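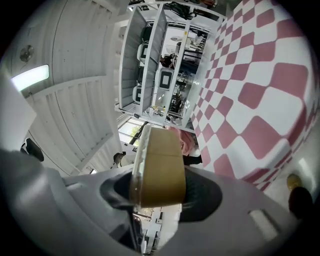 Un rollo de cinta de embalar marrón.

Los coleccionistas españoles de figuras articuladas ya pueden buscar en tienda la segunda tanda de Tilix, la línea de robots convertibles de Tolline. Varios aficionados han encontrado las cajas en jugueterías de Zaragoza y Valladolid, con un precio de 30 euros por figura. La primera tanda salió en marzo a ese mismo precio.

El surtido incluye cuatro personajes. Tres son moldes nuevos y el cuarto, Plurnance, reutiliza el cuerpo de la excavadora del año pasado con otra cabeza y un acabado en verde oscuro. Todos se transforman en unos 15 pasos según las instrucciones y comparten las conexiones para accesorios de la tanda anterior.
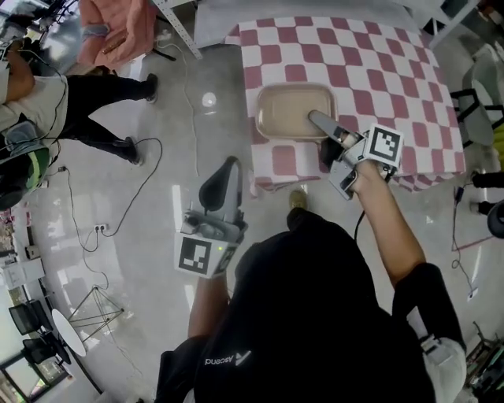
Trabajo con dos pinzas de mano sobre una bandeja beige.

Tolline ha confirmado también una edición limitada a 1000 unidades de Sedgwick, el vehículo oruga, con referencia 3053. Costará 40 euros y se venderá solo en la web del fabricante – dos unidades como máximo por pedido. Las reservas se abren en junio, a las diez de la mañana, y los envíos empezarán en septiembre.

Quienes tengan el Sedgwick original podrán comprar por separado las orugas nuevas, que corrigen el encaje flojo de la primera versión. El fabricante no ha dado todavía el precio de ese recambio ni ha dicho si llegará a las tiendas.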